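4 October Club Robotics Papers
Posted 4th October by Zawadi Mabula and Faraji Lukumay
6 comments | 14 shares
We use cookies to remember your reading preferences. Accept | Manage

3. The Workbench and the Student Sessions

The after-school club at Florkville had been running for a couple of terms before we came along with our questions, and we owe its members a good deal of thanks for letting us hover at their elbows. Their project, which they named Brarside, asked students to guide a gripper to small everyday objects on a mat and then write down, in their own words, what they thought each camera could tell them (Figure 1).
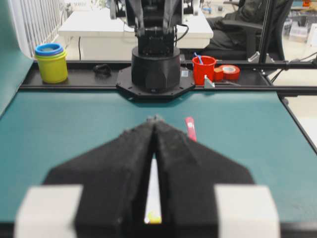
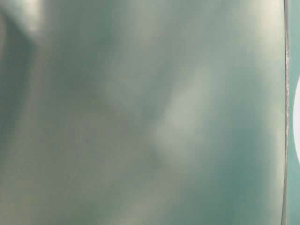

Figure 1. Two camera views from the Brarside bench: the wrist view, with the gripper over the mat (first), and a close view of a smooth green surface (second).

Students worked in pairs, one at the controls and the other keeping the notebook, and they swapped whenever they felt like it - we had planned a strict rota, but the club's own habit was friendlier and we let it stand. Most of them took to the wrist view straight away. They liked having the fingertips in front of them, and they soon learned to use the coloured cups behind the mat as landmarks when talking to each other ("come back toward the red one" was a favourite). Close views of plain surfaces gave them much more trouble, and led to some of the best conversations we heard all season about glare, focus and what a camera needs in order to be useful.

By the end of October the notebooks held 933 entries, a little short of the 1000 we had hoped for. We read every one of them, and sorted them using the scheme from our earlier pilot at Sokdale, described in Section 2.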